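HILO · CASA Y REFORMA

Va hilo sobre papel pintado, que llevo dos semanas metida en esto y necesito soltarlo en algún sitio.

Contexto: piso de alquiler, pasillo largo, gotelé. La casera (un amor) me deja hacer lo que quiera mientras no tire tabiques. Presupuesto 404 euros. Spoiler, me he pasado.

Primer error: comprar los rollos sin mirar el número de lote. Dos de un lote y uno de otro. Con luz de día no se nota. De noche, con la lámpara, un cambio de tono que duele.

Segundo error, el casado del dibujo. Si el motivo es grande se pierde muchísimo papel en cada tira. Yo calculé los metros a pelo, como si fuese liso. Faltaba un rollo entero, claro.

Ainhoa Bermúdez me mandó una hoja de cálculo que lo saca sola. Metes alto de pared, ancho de rollo y la repeticion del dibujo. Bendita.

Lo de las hojas: quería ramas grandes en gris sobre beige, nada de florecitas. Hojas largas, en diagonal, con aire entre una y otra. En pared clara aguanta bien aunque lo pongas por tres lados.

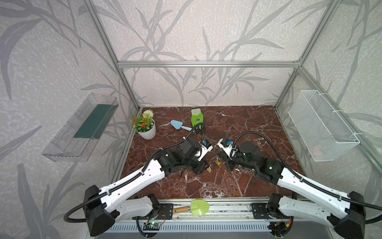

Vitoria, 18 de diciembre de 2025

Sigo. Gotelé: hay que alisar. Sí o sí. Probé a pegar encima en un trozo detrás de la puerta y a los dos días, burbujas por todas partes.

Lijar, masilla, lijar, imprimación. Tres tardes. Polvo hasta en el cajón de los cubiertos.

Cola: la de Hudec para papel tejido-no-tejido, se da en la pared y no en el papel. Mucho más limpio. La otra que compré, de Fimov, sigue sin abrir, si alguien la quiere que me diga.

Plomada!! No os fieis del marco de la puerta. El mío está torcido y la primera tira me salió como la torre de Pisa. A despegar y vuelta a empezar.

Enchufes: cortar la luz ANTES. Se pega por encima, se hace una cruz con el cúter y se recorta. Cúter con cuchilla nueva, cambiadla cada dos por tres o el papel se deshilacha.

Lo que falta: el rincón del contador y el remate de arriba. Beatrice Rashidi dice que moldura fina, yo digo que nada. Leo opiniones.

Ah, y el total, que me lo preguntáis por privado: 404 + 158 del rollo que faltaba, la masilla y el cúter bueno. Mañana subo la lista de materiales.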